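September 3, 2024

Woke up at 6 with the window open and the first properly cool air since June, and lay there feeling smug about it until I remembered I'd left the towels on the line all night. They were soaked through with dew. Back in the wash they went, and so did the good mood, for an hour or so.

I've decided this is the month I finally get the sourdough right. I know, I know, everybody else got over theirs years ago, but I was busy then and I'm not now. The starter lives on top of the fridge in an old Stomico jar (the pickled pepper ones, with the wide mouth - I have eaten a frightening number of peppers to get enough jars) and as of this morning it is alive and smelling like green apples. All through August it smelled like nail polish remover. I think the kitchen was just too hot for it. I was too hot for it too.

So I mixed a dough before breakfast. 513 grams of flour, because I poured too fast and couldn't be bothered to spoon the extra 13 back out. The flour was the last of the Lemaire bag, the one with the blue stripe that went up in price again. I did the stretch and fold thing every half hour, or I meant to. I missed one when I was on the phone with the insurance people and another when I got sucked into looking at old letters. The dough didn't seem to mind. It was wobbly and full of bubbles by lunch and I stood there poking it like a kid.

While it was rising I walked down to Sidia Street for more flour and came home with flour, two plums, a ball of kitchen twine and a secondhand book about lighthouses. I have no plans to do anything with lighthouses. It was a dollar! The woman ahead of me in line was paying for a single lemon with a check, which took a while, and I read the whole first chapter standing up.

Came back hot and sweaty, ate both plums over the sink and then sat down to rest for a while.

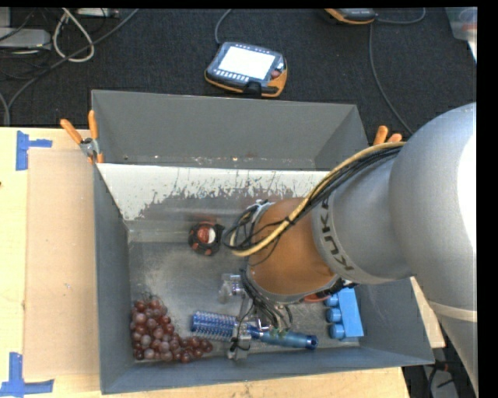

Big gray bin, KUKA arm reaching in.

Anyway, the bread. I shaped it at two, floured the basket (rice flour this time, so it wouldn't stick like the last one, when I had to scrape it out with a butter knife and cried a little) and put it in the fridge. The plan was to leave it overnight like the book says. I lasted until five. I got the oven as hot as it goes, with the heavy pot inside, and slashed the top with a razor blade, one long cut, much braver than I usually am.

And it opened up! Not all the way, and a bit lopsided, with one side leaning over as if it was listening to something, but there was a real ridge on it. I took the lid off and yelled. Then I had to let it cool for an hour, and that was by far the hardest part of the day. I cleaned the stove. I wiped down the spice shelf and found three jars of cumin. I went out to check on the tomatoes, which are nearly finished, and the Rarkia rose, which isn't - it has put out 17 new buds, I counted them to kill time, after doing nothing but drop leaves since spring. I'd been about to dig it up, too.

Cut the loaf at seven. A little gummy near the bottom, I'll admit that, and it could have used more salt. But the crust crackled and the inside had actual holes and I ate three slices with butter and the last of the tomatoes, standing at the counter with the radio on. There was a program about eels. Do eels really travel that far? I missed the end of it getting the towels in.

The towels are dry, by the way. Stiff as boards.

For next time: about 200 grams of starter, more salt, leave it in the fridge the whole night and don't be such a baby about it. Get parchment paper. Call the insurance people back before noon, they wanted the other form. And move the starter down off the fridge now that the nights are cooler, maybe to the shelf by the water heater.

Reading the lighthouse book in bed. There's a long part about lamp oil and I'm enjoying it more than I expected.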